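The Small Things Drawer: a gallery from our desk week

Posted 2022-10-05 by Mariann Kun

I love a drawer full of odds and ends! Give me a tray of pens, a stray button and something squashy that fell off a key ring and I'm happy for an afternoon. So when Zinhle Sibiya offered to clear out the long white tables at Liller and let us spread everything out, I said yes before she'd finished the sentence. Over the week we sorted 1,335 small items out of desks, coat pockets and one very full filing cabinet (thank you, Kibet, for finding the key).

The rules were easy. Each thing gets put on a clean tabletop, looked at properly, and then it goes into one of the Itdale trays: keep, give away, or find its owner. Pens and pencils went first, and there were a LOT of them, 151 that still wrote and a sad heap that didn't. I'd expected to get bored by pen number 30 and I never did. People print the most wonderful things on pens!

My favorites are the slim ones with a rubber tip for a touch screen. This white one has a silver clip and IVVE down the barrel in gray capitals, and there's a little orange-and-cream something keeping it company farther up the table. Candy corn is my vote.
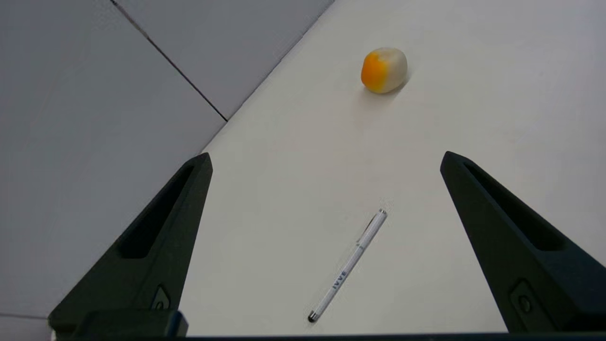

What's the best way to clean the rubber tip on a stylus?

A soft cloth, barely damp with plain water, wiped gently over the tip and left to air dry. Skip the alcohol wipes, which can make the rubber go tacky over time. If the tip is torn or has gone shiny and hard, it's time for a new one, and plenty of styluses have tips that pull off or unscrew.

After the pens came the squashy and lumpy things, which was Tumelo's department. Erasers, foam shapes, lost beads, game pieces, half a rubber dinosaur. He lined them up by color all the way down the second table and it looked so good that we left it there through lunch, and people from the Sistelari office downstairs came up to see. Two of them went home with erasers. One went home with the dinosaur, and I hope it's very happy.

The trays themselves are worth a mention too. They're shallow enough that nothing hides at the bottom, and they stack, so 70 of them take up one corner by the door. Label the short end! We labeled the long end the first time and had to pull out every single tray to read it.

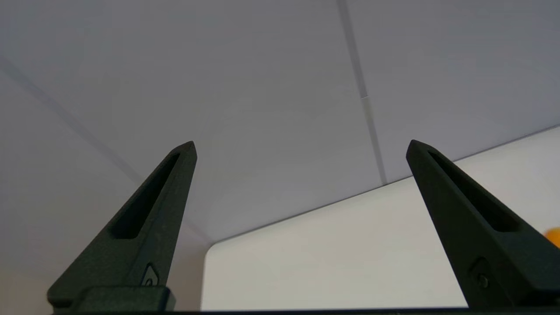 Good light makes sorting so much easier, and I'll go on about this to anybody who stands still. With small things you're forever squinting at tiny lettering, or trying to decide if a bead is navy or black, and a dim corner will wear you out in an hour. I've always liked a pale ceiling over a work table, and the light gray one at Liller suits me just fine. Pravesh Shezi still swears by his desk lamp, and he did get through the paper clips faster than anyone, so maybe get both.

We're doing it all again in February, this time with the craft cupboard. Zinhle thinks there could be 2,000 pieces in there and I can't wait. Bring a tray if you have one, and if you're missing a white stylus, come and ask me!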